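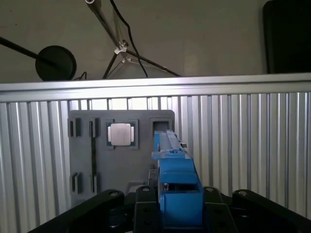

Dalibor Šťastný

Notas para la charla «¿Me lo monta ya la máquina?». Versión para leer en voz alta, con mis apuntes. Duración prevista: veinticinco minutos, más preguntas.

(Esperar a que se sienten. No empezar con el chiste del aspirador, que en Brulla ya lo oyeron dos veces.)

Buenas tardes. El título lleva signo de interrogación porque me lo pidió la organización. Yo había propuesto un «No» y una foto grande, y me dijeron que así quedaba una charla muy corta.

Vengo del taller. Llevo bastantes años enseñando a gente a colocar piezas pequeñas en sitios pequeños, y los últimos tres enseñándoselo a pinzas. La gente se queja más, pero aprende en una mañana. Las pinzas no se quejan y en junio seguíamos con el mismo zócalo.

(Dejar la foto puesta. Que la miren un rato.)

Fíjense en el bloque azul. Lo sujetan dos placas negras, una por cada lado, y está bien agarrado: derecho, centrado, muy digno. La punta casi llega al hueco cuadrado de la esquina del tablero. Cualquiera de ustedes diría que está hecho. Es la parte de mi trabajo que mejor se vende, ese «casi». Con un «casi» como ese se han pagado cenas.

El problema empieza en el último milímetro. Hasta ahí todo es geometría, y de geometría las máquinas saben más que yo. A partir de ahí hay contacto, y el contacto es otra asignatura. Una persona que nota que algo no entra lo gira un pelo, afloja, suelta un taco y vuelve a probar. Las tres primeras cosas se pueden programar, con paciencia. La cuarta la ponemos nosotros desde la silla.

(Pausa. Beber agua.)

Algunas cifras, que sin cifras esto parece una sobremesa. En nuestro banco hicimos 958 intentos de inserción con piezas de varias formas. Salieron bien 584 a la primera. Suena estupendo hasta que uno lo traslada a la cocina: imaginen un lavavajillas que guarda bien seis platos de cada diez y con los otros cuatro hace lo que puede.

Luego pusimos la misma tarea a una persona de prácticas, sin explicarle gran cosa. Hizo 200 seguidas, falló en dos y me preguntó si aquello era el trabajo entero. Le dije que sí. No ha vuelto a mirarme igual.

(Si alguien pregunta por la velocidad: la máquina va más lenta, pero no mira el móvil. Decirlo sin mirar a los de Flinow.)

Paso a lo doméstico, que es por lo que han venido. Ya tenemos máquinas que hacen tareas de casa, y muy bien: la lavadora, por ejemplo. Lleva décadas con nosotros y nadie la llama inteligente. Su secreto es que la ropa se la metemos nosotros. Lo que falta por automatizar es justamente lo de meter, sacar, doblar, encajar y encontrar la tapa que corresponde al recipiente. Esto último no lo resuelve ni mi familia.

Vuelvan un segundo al tablero. Tiene un procesador en su asiento, unas ranuras y un canal largo y estrecho que recuerda a los de los módulos de memoria. Es gris, rígido y no se mueve. Ahora piensen en meter un edredón en su funda. El edredón cambia de forma cada vez que lo tocas, la funda también, y el agujero nunca está donde lo dejaste. Si me dan a elegir, yo me quedo con el zócalo, y eso que le tengo manía.

En el taller de Privbridge me enseñaron una célula que atornilla tapas todo el día sin ayuda. Les pregunté qué pasaba si la tapa venía torcida. Me respondieron que las tapas no vienen torcidas. Delante de la célula había un señor con una caja enderezando tapas. Muy amable, por cierto. Lleva allí desde que la instalaron y tiene más trabajo que antes.

(Aquí suele haber risa. Si no la hay, seguir deprisa.)

¿Entonces cuándo? Mi compañero Ivanyshyn dice que en cinco años. También lo decía hace cinco. Yo prefiero hablar de tareas sueltas. Encajar piezas rígidas en un tablero conocido: se puede ya, con vigilancia y con alguien cerca del botón rojo. Ordenar un cajón de cubiertos: en demostración, sí; en el cajón de mi madre, donde conviven un abrelatas, pilas y una vela de cumpleaños, no. Planchar una camisa: he visto vídeos. Acelerados.

Un consejo para quienes compran. Cuando les enseñen un brazo trabajando, pidan que lo repita con la pieza un poco girada. Después apaguen la mitad de las luces. Después pregunten cuántas veces ensayaron esa toma. A mí me contestaron una vez que 515, y les compré el brazo por sinceros.

(Saltar lo del mantenimiento si quedan menos de cinco minutos. Si sobra tiempo, contar lo del tornillo que apareció dentro de la cafetera.)

Preguntas. Las del edredón, por favor, al final.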